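The morning the arm wouldn't let go

Jennylyn Navarro makes tea before she'll talk about the fault, and she makes it properly, in a pot, with the biscuits out. She has been running the kitchen trials at Tandon for 14 months now, and she's very fond of the arm, which she calls "the old love" even when it has just cost her a week's sleep.

"It was a bit before seven in the morning, so there was only me and Efren in," she says. "We'd been doing dishwasher runs, rack to bench, bench to rack, the same thing you'd do at home after brekkie. And I reached in to straighten a cup, which I was allowed to do, mind you, because the panel said the arm was paused."

The arm was not paused. It closed on the cup with her thumb alongside, and stayed closed for 18 seconds while Efren Talavera ran for the stop button.

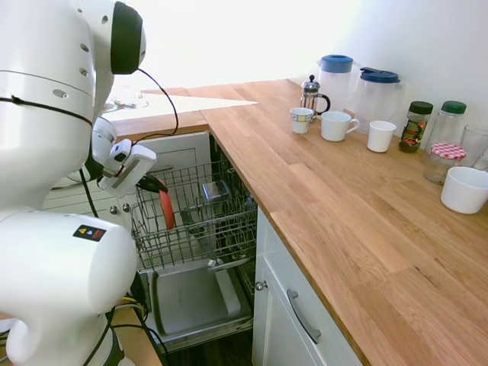 What the log said

Efren is the quieter of the two, though he warms up once you get him onto logs. The pause had gone through to the panel and changed the colour of the light, he explains, but the message to the gripper was sitting in a queue behind a batch of old position checks.

"So the panel was telling Jen the truth as far as it knew," he says. "Fault code 1901, which in our manual just says 'late acknowledgement'. I'd seen it roughly a dozen times and cleared it every time. I feel pretty crook about that, to be fair."

Her thumb was bruised and nothing worse, and she was back at work by lunch. They wrote it up all the same and sent it to Dizon, who look after the controller, and the light now stays amber until the gripper itself has answered. There's also a second stop button on the bench side, within reach of whoever has their hands in the rack.
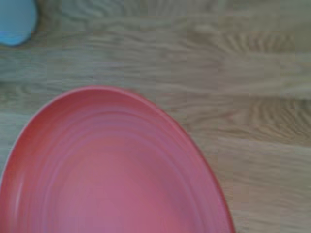
Coral plate on the tabletop, from the wrist camera.

Has she gone back to reaching in? "Oh, I have, but I hit the stop first and I count to 4," Jennylyn says, topping up my cup without asking. "Efren reckons two would do it. He can count to two with his own thumb."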